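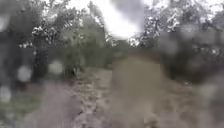
The road to Julcombe is on every map and in fairly few people's affections. It was gazetted as a public road, neglected as a public road, and is now the subject of a polite and very long argument over whether it is a road at all.

Omar Qaisi has lived at the far end of it for 30 years. He keeps a folder of letters from the shire, the earliest of which promises grading "when conditions allow". Conditions, he notes, have been considering the matter ever since.

Unmade roads occupy a peculiar corner of Australian life. We like them in ute ads. We like them less with a boot full of frozen peas and a tradie on the phone explaining that he doesn't go past the cattle grid. Serena Bortolotti drives the school run out that way and has replaced 4 windscreens, a sump guard and, by her own count, most of her opinions about country living. She wouldn't move. She would like the culvert fixed.

The shire's position is that sealing the thing would cost more than 88 households could ever repay in rates. Dariusz Duda, who used to run the grader and now runs the pub, thinks the figure was arrived at by someone who has never left the bitumen. He is also against sealing it. Seal a road, he says, and people from the city start using it to look at blocks of land.

That's the awkward bit. At the last public meeting, held at 8 in the evening so the dairy farmers could fall asleep in comfort, the room split neatly between those who wanted a better road and those who feared who might come up it. Both camps applauded a motion to write another letter.

Qaisi has cleared a space in the folder. The grader is pencilled in for September, if it isn't needed at Nilitz, and Bortolotti has ordered a windscreen.

30 shares
8 comments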